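Lobby chairs at Zorko get a tidy after the open house

2021-03-08

The spring open house at the Zorko community building went on a good deal longer than anyone had planned for, and by all accounts it was a lovely one. The doors opened to 400 neighbors over the course of the day, the coffee kept coming, and people who hadn't sat down together in ages found a corner and stayed in it. The Flultum choir sang twice – the second time by request – and the plant swap in the hallway ran out of seedlings before lunch.

All that snacking leaves its mark, of course, and the lounge had its share of cleaning up to do. The big gray chairs with the woven backs are everybody's favorite place to sit, and they also make a very handy spot to set down a cup or a cracker wrapper while you talk. 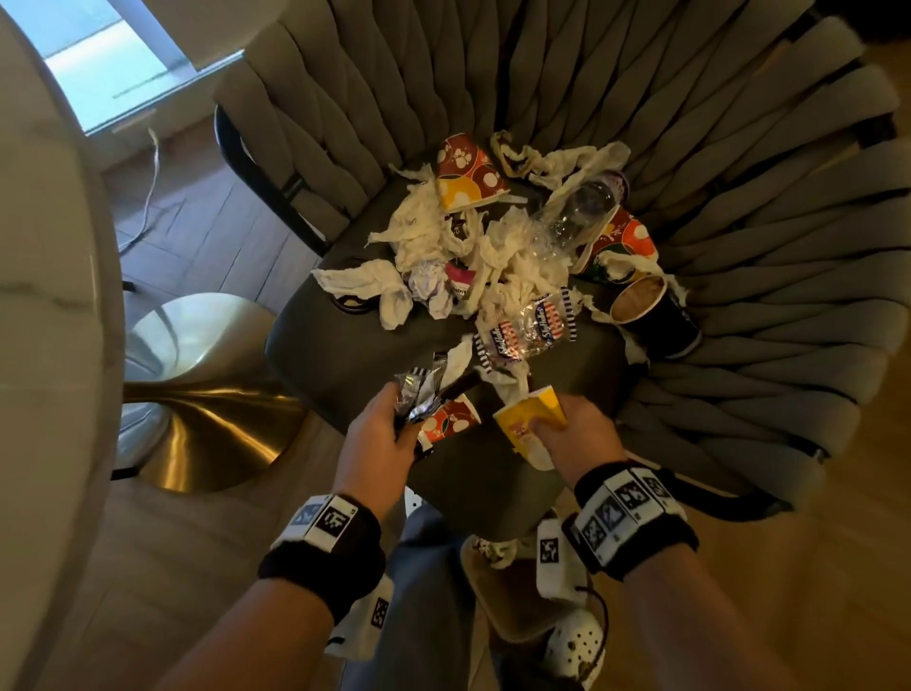
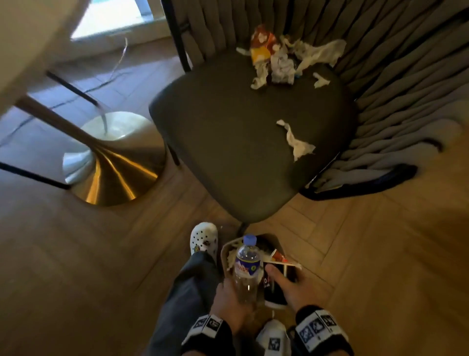 Napkins and wrappers on the seat of a gray lounge chair.

What goes where

The building office would like to pass along a few gentle reminders for the next gathering, which will be the Khosravi family picnic day in June. Water bottles should be emptied in the sink before they go into the recycling. Paper cups, napkins and snack wrappers all belong in the regular trash, and there will be extra bins by the lounge door this time, so you won't have to walk all the way to the kitchen with your hands full.

If you come across a spill on one of the chairs, please let the front desk know right away and leave the scrubbing to them. The covers want a soft cloth and plain cool water, and a stain is so much easier to lift when it's fresh.

The plant swap took in $296 in donations, and every bit of it will go toward new cushions for the reading room on the Flirkov side of the building. Anyone who left a casserole dish behind can pick it up at the front desk during regular hours – there are quite a few of them, and some are very nice.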